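Keeping an Electric Car Happy Through a Cold Garage Winter

Posted 13 February 2020 by Jaqueline Meléndez

My husband and I brought home our first electric car in June, and all through the summer I thought there was nothing to look after (no oil, no belts, hardly any noise!). Then the cold weather came to Flonthorpe and I started keeping a little notebook on the shelf by the garage door, and these tips come mostly out of that.

Hang the charging cable up. Ours lived on the concrete for months, getting stepped on and picking up grit, until I put a big rounded garden hose hook on the wall. Coil it in wide, lazy loops and let the plug hang pointing down so nothing drips into it.
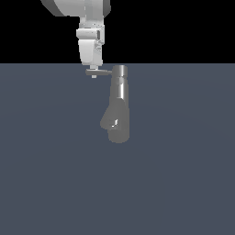
Wipe the plug handle with a dry cloth every week or so, and do the same around the charge port flap. If the flap freezes shut, please don't go at it with a screwdriver the way I did. Warm it with your hand for a minute, then press gently along the edge.

Set the car to warm up while it's still plugged in. My neighbor Braulio Escobedo talked me into this one, and I now leave with a toasty seat and a fuller battery than I used to. I have mine start 67 minutes before I go, which he thinks is excessive, but I like to dawdle over coffee.

Check your tires once a month, early, before you've driven anywhere. Mine had dropped 3 pounds by the first frost and I hadn't noticed a thing.

Last, keep an old bath mat under the driver's door for slushy boots. Two is better, so one can be in the wash.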